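Chapter 4
Packing Small: Boxes, Bundles and the Bedroom Surface 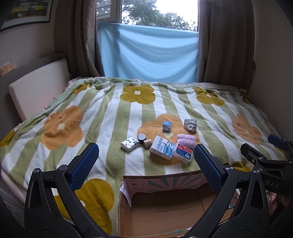 Fig. 4.1 Sorting on the bed. Open carton at the front, small items set out on the blanket behind it.

Draft notes for the Trostport evening course, Household Skills 1. Last revised 07/05/2018, C. Neves. Page references to the old edition won't match, sorry.

Where we're up to. Chapter 3 was furniture and the big stuff - beds, shelves, the fridge. Now the small things. Small things take longer. Ask anyone who has moved house and they'll tell you about the last drawer.

4.1 Why start on the bed

Flat, wide, waist height or near enough. No kneeling. A blanket stops round things rolling off, mostly. Kitchen benches work too but they're usually full, and the floor is hard on the back after an hour. Make the bed first. Packing onto a tangle of sheets loses earrings, lids, screws, the lot.

Look at Fig. 4.1 again. One box, empty, flaps open. Contents out on the blanket where each thing can be seen before any of it goes in. A medicine carton, a clear plastic case with a packet inside it, a folded pink towel, a little round jar, a few small boxes, a cloth pouch. Ordinary bedroom mix. Don't look for a system in it yet, we get to that in 4.3.

4.2 Words used in this chapter

Carton - any cardboard box, new or reused. Reused is fine if the corners are firm. Old tape comes off first or the new tape won't hold.

Filler - soft things that are going anyway. Towels, socks, scarves, a pouch with nothing in it. Saves buying bubble wrap.

Nest - a small box inside a larger one. Good for jewellery and chargers. Bad for anything you need tonight.

Loose - not in a container of its own. Loose items go in last.

Open-first - the carton you want at the other end before the kettle. Gets a colour, any colour, on at least two sides.

4.3 The order

Hard and flat on the bottom. Then boxed items, standing if they stand by themselves. Jars upright, lids checked, a twist of paper round the neck if there's any doubt. Filler down the sides. Towel on top, folded to the size of the opening.

Medicines are the exception. They don't go in the carton at all if you can help it, they travel with you in a hand bag. Keep them in their own packets with the label showing. If the label is in a language the rest of the househould doesn't read, write the name and the dose on a bit of masking tape in plain English and stick it on the side. Check dates while you're there. Expired ones back to the pharmacist, not the bin and not the sink.

4.4 A worked case

Meng, in the February group, had one bedroom to clear and a Wiltow hatchback to do it with. 48 small items on her list. First try, she packed as she found them and filled four cartons, half of each one air. Second try, everything out on the bed, sorted by hard and soft. Two cartons, and around 12 things left over for the charity bag. Sorting took 50 minutes. She grumbled about it. Then Rastus, her brother, carried the two cartons down in one go, so that was that.

Points to take from Meng's case. Sort before the tape comes out. Half-full boxes crush when stacked. The leftover pile is part of the job, so leave a corner of the bed for it.

4.5 Before you start the exercises

You'll need one carton no bigger than a shoe box, a towel, a marker, tape, and the contents of one drawer. Your own drawer please. Last year we had some unhappy flatmates.

Work in pairs if you can, one handing, one packing. Swap at the halfway mark. Write the list as you go, it doesnt have to be neat. Exercise 1 is on page 44, the blank list sheet is on the back of it. Bring the packed carton to class with the flaps folded but not taped.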